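Progress report, linen handling work package
Prepared for Fuveson by Lihua Lu, Sornico
29/11/2023

Status: on schedule. Two of the four tasks are closed.

Task 1, sorting. Stock is now separated by fabric type before it reaches the folding surface. Plain and patterned pieces are held apart, and pale items go through first. Jerome Dumlao has revised the intake sheet to match. The old sheet was withdrawn in July.

Task 2, folding. The written procedure covers 17 item types. Each entry gives the starting orientation, the order of folds and the finished size. Erlinda Padilla checked the entries against the shelf dimensions and returned three for correction. Two are corrected. The third, fitted covers, is still open.

Work on the fabric surface:

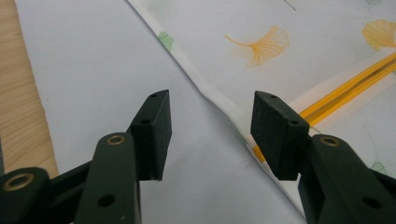
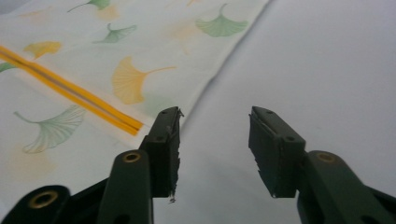 Task 3, stacking. Stack height is limited to 20 folded pieces. Above that height the lower pieces crease and have to be refolded. Mixed stacks are not permitted, except for cloths of the same size.

Task 4, storage. Not started. Shelf labels have been ordered through Vanolon and delivery is pending. Kanyarat Chaimongkol will assign shelf positions once the labels arrive.

Volume. 550 pieces have been processed against a target of 1,000 for the full period. The remaining pieces are mostly bed linen, and these take longer per item than cloths.

Issues. The fold order for large sheets needs a second person. Tharun Warrier has proposed a one-person version using the table edge. It will be tested before the next report.

Budget. No change requested.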